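Hornanwood Evening School
Basic Home Wiring and Repair
Handout for Session 5: Keeping and Sorting Wires
Teacher: Gopinath Thevar
Bench assistant: Onyekachi Nwachukwu

Last time we finished with stripping and crimping. In this session we do not connect anything to anything. We learn how to take a bundle of mixed wires, separate it without damage, decide what is worth keeping, and store it so that it can be found again. Students sometimes think this is not a real subject, but most of the faults I have seen in home repairs came from a wire that was already hurt before it was installed.

Before the session please read the pages on conductors in the Zerouali workbook. The history part, which begins in 1878, is interesting but I will not ask about it.

1. Words we will use

Conductor: the metal part that carries the current. It can be solid (one thick wire) or stranded (many thin wires twisted together).
Insulation: the plastic or rubber cover over the conductor.
Jacket: a second cover that holds two or more insulated conductors together.
Wire and cable: in the shop these words are mixed all the time. In our course, a wire has one conductor and a cable has more than one.
Kink: a sharp bend that stays in the wire after you let it go.

2. Preparing the table

Every piece must be unplugged at both ends, and you check this with your eyes and your hand before you begin. If a piece is still attached to a device, follow it along its whole length to the device. Do not decide from the color only.

Choose a hard, flat surface. A cloth catches the small strands at the cut ends, and later you find them in your finger. Put the bundle in the middle and leave free space on all sides, so that each piece you take out has a place to go. Cutters stay closed until part 4.

3. Opening the bundle

The natural reaction is to find one end and pull. Please do not do this. When you pull one end, the loops around it become smaller, and a loose tangle becomes a knot. Do it in this order:

Lift the bundle a little and let it fall open by its own weight.
Find the outer loops and push them away from the center with flat fingers.
Look for a free end which lies on top. Hold it close to the tip, and with the other hand open the loop it passes through.
Move the end back through the loop. The loop stays where it is.
Lay the freed wire to one side, straight, and come back for the next.

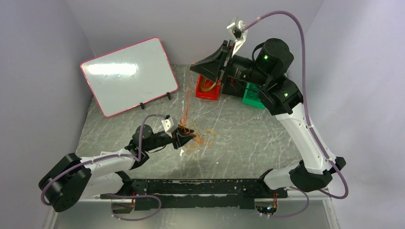 If you meet a real knot, stop and push both sides toward it. The knot becomes loose and you can open it. Stiff solid wire needs more patience than stranded wire — it remembers each bend, and if you bend it back and forth in the same place the metal becomes tired and breaks inside the insulation, where you can't see it.

4. Checking and deciding

Pass each wire slowly between thumb and finger. You feel for cuts, flat places, and hard or sticky insulation. A piece with a bad place near the end can be shortened. With a bad place in the middle, it goes to the scrap box. For our course we keep single wires longer than 40 centimeters. Shorter ones are good for practicing crimps, so please put them in the Trunimstead tray next to the door.

For jacketed cable, read the text printed on the jacket if there is one. Write down the temperature rating. Cable marked lower than 85 °C we do not keep for use near heaters or lamps, also when it looks new.

5. Coiling and storing

Make loops as wide as your hand is long, and let the wire turn the way it wants. If you force it to turn the other way it will jump open when you remove the tie. Do not wind it around the elbow. Close the coil with a soft tie in two places, and write the label before you put it away: type, length, your initials. The Perberg cabinet has one drawer for solid, one for stranded, and the deep one at the bottom is for cable.

Homework

Take one drawer or box of wires at home and sort it with the method of part 3. Bring one piece you decided to throw away and be ready to show the group where the damage is. Written answers, half a page, to the following: why does a stranded wire survive bending better than a solid one of the same thickness?

Hand in to Onyekachi by August 17, 2026. Those who missed the crimping practice in June can repeat it after the session, and need to tell her before.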